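Home | About | Classes | Membership | Visit | Contact

About Clollum

Clollum is a cooking school and shared kitchen in Imlow, and we love it here. We teach people to make everyday food at home – soups, breads, beans, dumplings, pickles, the sort of supper you can get on the table on a weeknight without reading the recipe four times. Most of our students have never taken a cooking class before. Some have been cooking for forty years and want company while they do it!

We started with 3 folding tables and one oven in the back of the old Lumenta dry goods store. The oven ran hot on the left side, so every tray of rolls had to be turned halfway through (a few of our early students still do this at home out of habit). That first August we ran a bread class and a canning class, and both filled up before we had finished painting. The following spring we took over the rest of the building, kept the pressed tin ceiling, and put in proper sinks.

These days we run 64 classes a year. The bread series is still the favorite, but the bean class has been catching up fast, and the dumpling nights have a waiting list almost every time. Classes stay small, with never more than twelve people, because it's much more fun when everybody gets their hands in the dough.
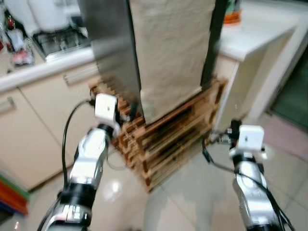
Small kitchens are what we know best. A lot of us cook in apartments with one short counter and a stove that barely fits two pots, and so we plan every recipe for that kind of room. Our Small Kitchen course spends a whole evening on storage before anyone picks up a knife: what to keep within reach, what can live in a closet, and how to use the floor space you already have. A slatted wooden rack standing right on the tile, for instance, can do a lot for a kitchen that's short on cupboards. People come back the next week with stories about what they moved, and we could happily listen to those all night.

Members get the run of the shared kitchen outside class hours. There are 62 of them right now, including a hot sauce maker, two families who put up tomatoes together every year, and a supper club that has been working its way through one very old church cookbook. A shelf in the pantry, use of the big mixer and a key to the side door all come with membership.

We also have a lending library, and it's a beauty – 220 cookbooks, plenty of them with notes in the margins from whoever had them first. Please add your own. The best page in the whole collection may be a lemon cake recipe where three different people have argued in pencil over the sugar.

Our newest project is Flamine, a monthly open supper cooked by whichever class finished most recently. You bring a bowl and a spoon, we bring out the long tables, and you sit wherever there's room. No sign-up needed, and kids are very welcome.

If you'd like to look around before signing up for anything, come by during a class and say hello. The side door is the one with the blue handle, and somebody will probably hand you something to taste.

Page updated 6 Nov 2022

Get our class list by email once a month. Enter your email address. Subscribe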